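Build log for the hand-held gripper, part two. I'm putting it all in one thread this time so I can find it later. The first part covered the printed frame and ended with me stripping the trigger plate. That has been fixed.

Quick recap for anyone new. It's a two-finger gripper you hold in your fist and squeeze. A camera sits behind the fingers and records whatever the hand does. The recordings go toward training a small arm that has been parked on a shelf at Pirkeck, the shared workshop I use, since July.

The arm is called Clinileo. The gripper never got a name, so in my notes it's "the hand."

Fingers first. Each one is a white printed plate with screw holes for the pad. Version one used a single screw per pad and the pad would rotate under load. More screws fixed it. I should have done that from the start.

Pads are magenta because that was the color of flexible filament left on the spool. The ridges are printed in, not glued on. I tried a smooth pad first and it slid on plastic bottles. The ridged ones hold better, and they wear faster at the tips.

I printed the pads slow, at the Flenar machine in the back of the shop. Flenar is the old printer with the replaced bed. It's the only one there that feeds soft filament without jamming. Magbanua is faster and I use it for the white parts.

Trigger linkage: two gears and one spring. The spring that came with my first parts order was too strong. After 18 grabs my hand was sore. I swapped it for a lighter one and did 200 in an evening with no trouble.

The gears are printed too. I expected them to be the weak point. So far the weak point is the little pin that joins the trigger to the first gear. I've bent two. The current one is cut from steel rod and has held up.

Current round is tabletop stuff. Bottles, cups, things of different widths that sit near each other. I want the fingers working in clutter, with a mug or some papers close by, and a lot going on in the background.
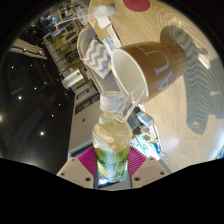
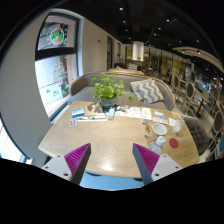

Reply from another builder: pale tabletops gave me trouble with my own setup. The shine off the wood pushed the exposure down and the pads went so dark the tracker lost them. Lock the exposure before you start and check it every time you change tables.

Good advice, and it matches what I've got. I went through the last batch tonight and 47 clips out of 147 have the exposure shifting partway through. The pads stay visible in most of them, but the color changes enough that my width measurement jumps.

For anyone asking how width is measured: there's no sensor in the hand. The software looks for the two magenta patches and works out the gap between them. It's cheap and it keeps wires out of the fingers. The downside is that it depends on the color staying put.

So, exposure lock goes on the list. The camera supports it. I had left it on auto because auto looked fine on the bench at Pirkeck, where the light never changes.

I'm also going to try a matte strip down the center of each pad as a second thing to track. If the color drifts, the strip edge should still be there. It means reprinting both pads, which is a night on Flenar.

Round bottles are harder than I expected. If you close on one a little off center it rolls toward the tips before the pads catch. A shallow curve in the pad might help. I don't want to go too deep or it'll be bad at flat things like cards.

Someone asked about weight. I haven't put the finished one on a scale. It feels fine for half an hour, then my wrist starts to complain. Most of that is the camera mount, which is solid and doesn't need to be. Next print of the mount will have a lot less infill.

Also asked: will I share the files? Yes, once the pin is sorted. I don't want people printing a version that eats pins. The plates and pads are close to final. The trigger housing is not.

Next steps, in order. Exposure lock, matte strip, lighter mount. After that I'll redo the bad clips and start the first real training run for Clinileo — probably overnight, on the shop computer, if the laser cutter people don't need it.

I'll add to this thread when the new pads are printed.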